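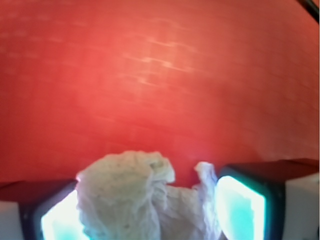
Loïc Charpentier said it was a lot of money for a bell that didn't ring.

He said it on the steps of the town hall in Drarno, loud enough for the man from Vasseur to hear, and the man from Vasseur smiled as if he had been paid a compliment.

"It will ring," the man said. "It has to settle."

"Settle how?"

"Into the tower. Into the air here. Every place has its own air."

Loïc had lived in Drarno his whole life and had never noticed it had its own air. He went home and told his sister about it while she was peeling potatoes. She kept peeling.

"Maybe it does," she said. "The damp gets into everything else."

The bell had come over the pass from Furnthorpe in July on the back of a flatbed truck, under a tarp. The old bell had cracked in the winter and been taken down. The mayor said that a town without a bell was a town without a voice, and she said it at enough suppers that people started repeating it. Loïc thought a town had plenty of voices and most of them could stand to be quieter. But the money was raised. There was a raffle. There was a dinner at which the soup ran out. In the end there were 832 names painted on a board in the church porch, and his was one of them, since his sister had put it there without asking.

So they hung the thing, and the whole town stood in the square in its good shoes, and the mayor pulled the rope.

It made a sound like somebody setting down a bucket.

She pulled again. Bucket.

The priest began to clap, and then everybody clapped, and a boy near the fountain yelled that he felt it in his teeth. By evening a good many people had felt it in their teeth. The woman from the pharmacy said it was lower than the old one, more grown up. Loïc's neighbor said that he didn't hear it so much as know it had happened.

"That's because it's not loud enough to hear," Loïc said.

"You never liked the old one either," said his neighbor.

This was true, and it bothered him all night.

The man from Vasseur stayed on at the inn. He told stories there. His best one was about the bell at Drevell, cast by his grandfather, which had been silent for 9 years and then one morning rang so clear that a deaf woman got out of bed and made coffee for her husband. He told it well. He had a way of stopping before the coffee.

"Did you meet her?" Loïc asked from the end of the bar.

"She was before my time."

"Did your father meet her?"

"Everyone in Drevell knew her."

"What was her name?"

The man turned his glass a little. The others at the bar looked at Loïc the way they looked at him when he asked what was in the sausage.

"Marie," said the man from Vasseur.

Loïc didn't own a car, but the bus went to Drevell twice a week, and he took it. He told his sister he wanted to see about boots. It was a long ride with a lot of turns, and he sat over the wheel and felt every one. Drevell was smaller than he expected. It had a bakery, a closed school and a church with a short square tower, and it was raining.

He asked in the bakery about the bell.

"What about it?" said the girl.

"Does it ring?"

"It's a bell," she said.

He bought a roll and climbed up to the churchyard. The tower door wasn't locked. There were 335 steps according to a card tacked up inside, which had to be a lie, because he could see most of the way to the top from where he stood. He gave up counting before the first landing. His knees hurt. At the top there was a beam, and a rope looped over a nail, and a bell so green and plain that it could have been cast by anybody's grandfather. He walked all the way around it looking for the name Vasseur. There was lettering, but it was worn down to bumps, and he could make it say Vasseur or he could make it say nearly anything.

He didn't touch the rope. He had come a long way not to, and he stood there eating his roll and thinking about that.

Then it was noon, and some works he hadn't noticed jerked into life behind him, and the hammer came over.

He couldn't have told you what it sounded like. He was too close. He had both hands over his ears and the last of the roll was on the floor, and it went through the boards and up his legs and stopped somewhere under his ribs. When it was over he found he was sitting down.

On the way to the bus he passed an old woman pulling weeds in the rain. He nearly walked by.

"Is there a Marie around here?" he said. "Or was there?"

She put a hand behind her ear.

"Marie!" he shouted.

"Which one?" she shouted back. "There's 2 on this street."

The bus was coming up the hill and there wouldn't be another for days. He got on it.

His sister asked about the boots. He said they hadn't had his size. The man from Vasseur had checked out of the inn that morning, she told him, and left the bill for the town, and the mayor was going to pay it. Loïc said of course she was.

At six the bell went, and he was out in the yard bringing in the wash. Bucket. He stood holding a pillowcase. The next one seemed to go on a little longer at the end, or else a truck had changed gears down on the road. He waited for the third.

His neighbor was leaning on the wall.

"Well?" said his neighbor.

"Truck," said Loïc, and he stayed where he was until it was finished.

Print this story
E-mail this story to a friend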